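Kokasport Robotics Club forum > Shopping task, second year group

hkwok
Posted 9th September
Where we are with the store task. We have 226 clips of people picking things up and putting them in a basket, and the arm policy is trained on those. It does fine with boxes. Bottles are worse. In the last test set it dropped 30 of them, mostly small ones, and mostly at the point of letting go over the basket.

My view is that the clips are the trouble. A lot of us use both hands for something one gripper has to do. This one is typical, a small white bottle with a blue cap held from either side over the red basket, cleaning shelf behind:
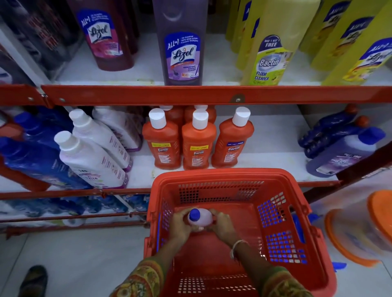 Dragica Kelmendi: I wouldn't throw the two-handed clips out. The rules allow 2 arms and we only entered with one because the Plestis mount was late. Fit the second arm and they're useful.

hkwok
The mount still isn't here. I can't plan round it. I'd rather mark them as two-handed and leave them out of training for now.

clodemero_lad
How many are left if you do that?

hkwok
Don't know yet. I've only marked the first folder.

ejigu_b
Dragica has a point but so does Hidayah. Last April we went up to 1000 clips with everything mixed in and the release got no better. Has anyone checked the height it lets go at? Ours was opening too early.

Dragica Kelmendi
Not checked. I can pull the logs tonight. Please don't delete anything before then.

hkwok
Nothing gets deleted, they're going in a separate folder. Send me the release heights when you have them.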